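Slide 7: Looking after the Orkus cell

Good morning. This part of the talk covers the routine care of a single cell at our Vinwood site. The arm has been in service there since May, and the same checks are made before every shift.
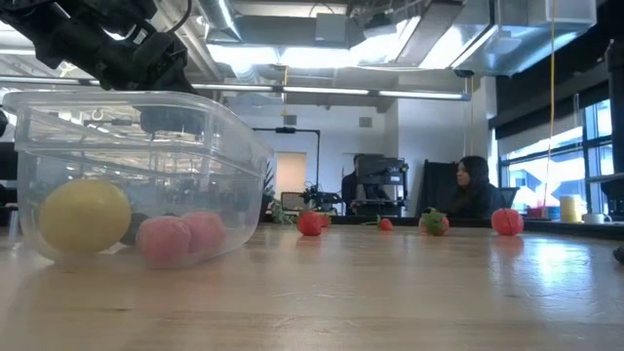
Routine checks begin with the gripper. Its fingers are wiped, and the mounting bolts are tested by hand. The bin is then set back on its marks, to the left of the table. Clear plastic walls such as these catch the ceiling lights, so the vision settings are checked with the lamps on. The toy fruits remain on the wood to the right of the bin for the test picks.

Cables are inspected every 8 weeks. Allow 10 minutes. Pause for questions, then slide 8.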